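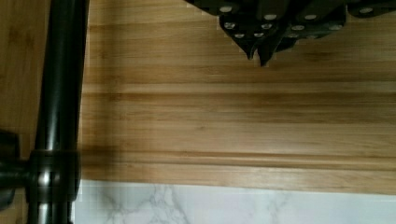 Drivska Counter Set

Teleoperated and autonomous manipulation episodes from a small prep counter at the Lindholm staff kitchen, Morneck site. Maintained by Wissam Rizk. Questions about the shift records go to Ívar Ásgeirsdóttir.

Summary

The set holds 4000 episodes. Each episode has one scene camera stream, one wrist camera stream, joint states, gripper state and a text instruction. All streams are resampled to 20 Hz. Of the total, 1046 episodes ran under the learned policy and the rest were teleoperated by kitchen staff during paid hours.

The set was recorded to support two things: training a policy for opening, closing and loading a drawer box on a crowded counter, and measuring what the arm does to the working day of the people who share that counter.

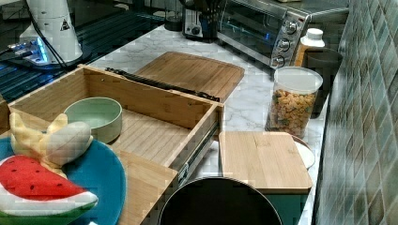

Counter layout is not standardized. Operators were told to leave items where the last shift left them, as long as the arm could reach its home pose. Models trained on an earlier, cleared version of the station did poorly when moved to the shared one, and those early episodes are not included.

Plush food stands in for real food in all loading tasks. Bowls and plates are real.

Directory structure

episodes/ one folder per episode, numbered
meta/tasks.csv instruction text and task code
meta/shifts.csv shift code, operator code, minutes at the station
meta/interventions.csv start step, end step, reason code
splits/ train, val and test lists

Operator codes are random and can't be matched across releases. 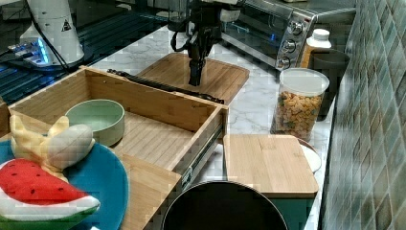 Interventions are logged whenever a person takes over from the policy or stops the arm. There are 413 entries. Reason codes are: R1 grasp lost, R2 path blocked, R3 operator needs the counter, R4 other. R3 is kept separate because it isn't a robot fault. Please don't merge it with R2 when reporting success rates.

Effects on work

Before the station was installed, putting items away was shared by whoever was on shift. It is now assigned to one person, who also watches the arm. Staff reported less reaching and bending, more standing in one place, and more broken-up tasks. Two operators asked to rotate off after the first month, and rotation is now the default. No jobs were cut and pay grades did not change. Station time counts as regular hours under the Plulunia scheduling tool.

Wrist camera

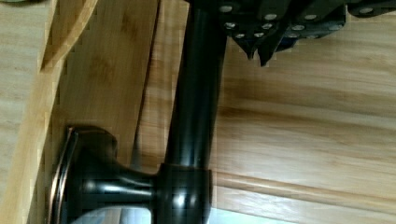
Wrist view: gripper fingertips just to the right of the rod, above light wood.

Contact frames often show a large part of the gripper. Do not crop it out; the baseline uses fingertip position as a cue. Strong reflections on dark, glossy metal cause depth errors, and depth is therefore not released for this camera.

Known issues

Some wrist frames have blocky compression artifacts along wood edges.
Shift minutes are rounded up to the next quarter hour.
Reason code R4 was overused in January and has not been relabeled.

Use

Research use only. The shift records may not be used to rank or evaluate individual workers.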